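Turker Base - Guide de mise en route
Section 4 : Importer une documentation existante

Cette section concerne les administrateurs qui disposent déjà d'articles dans un autre outil ou dans un dossier de fichiers. Si vous partez de zéro, passez à la section 5.

Avant de commencer

Vous devez avoir le rôle Administrateur ou Éditeur principal. Le rôle Rédacteur permet de créer des articles un par un, mais le menu Importation n'y apparaît pas.

Formats acceptés : archive ZIP contenant des fichiers HTML ou Markdown, export Sallura (extension .slx), fichier CSV pour les glossaires. Les PDF sont ajoutés comme pièces jointes et leur texte n'est pas converti en article.

Une importation peut contenir jusqu'à 900 articles. Au-delà, scindez l'archive. Un de nos clients, Mirketti, a repris ainsi 1732 fiches en 2 lots, sans modifier son arborescence.

4.1 Préparer l'archive

1. Placez tous les articles dans un seul dossier racine. Chaque sous-dossier deviendra une catégorie.
2. Renommez les fichiers dont le nom contient une barre oblique, un deux-points ou un point d'interrogation.
3. Regroupez les médias dans un dossier nommé « medias », au même niveau que les catégories.
4. Compressez le dossier racine au format ZIP, sans mot de passe.

Remarque : les liens entre articles sont conservés s'ils sont relatifs. Les liens absolus vers l'ancien site restent tels quels et figurent dans le rapport d'importation.

4.2 Lancer l'importation

1. Ouvrez Paramètres > Contenu > Importation.
2. Choisissez la base de destination. Si vous en gérez plusieurs, vérifiez le nom affiché en haut à gauche.
3. Cliquez sur Sélectionner un fichier, puis sur Analyser. L'analyse ne modifie rien dans la base.
4. Contrôlez l'arborescence proposée. Vous pouvez déplacer une catégorie par glisser-déposer ou décocher les articles à ignorer.
5. Choisissez l'état des articles importés : Brouillon (par défaut) ou Publié.
6. Cliquez sur Importer. Vous pouvez fermer l'onglet, un message vous est envoyé à la fin du traitement.

Attention : l'option Remplacer les articles de même titre écrase le contenu en place. L'historique des versions de ces articles est perdu. Faites d'abord une sauvegarde depuis Paramètres > Sauvegardes.
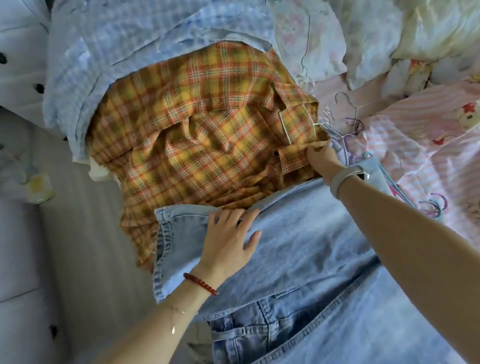
4.3 Trier et étiqueter les articles

1. Dans la vue Contenu, filtrez sur l'étiquette « importé ». Elle est ajoutée automatiquement.
2. Cochez les articles à traiter ensemble, puis ouvrez Actions groupées.
3. Attribuez une catégorie, un auteur et, si besoin, une date de révision.
4. Retirez l'étiquette « importé » une fois la relecture terminée.

Les articles sans titre sont rangés dans la catégorie Non classé. Elle est masquée aux lecteurs - même si les articles qu'elle contient sont publiés.

4.4 Messages d'erreur courants

Erreur 17 : un fichier n'est pas encodé en UTF-8. Convertissez-le et relancez l'analyse.
Archive illisible : le fichier ZIP est chiffré ou incomplet.
Module Brandão absent : l'export contient des tableaux dynamiques. Activez le module dans Paramètres > Extensions, ou acceptez leur conversion en tableaux simples.

Le rapport complet peut être téléchargé au format CSV depuis l'onglet Historique de la page Importation.

Dernière mise à jour de cette section : 16 avril 2022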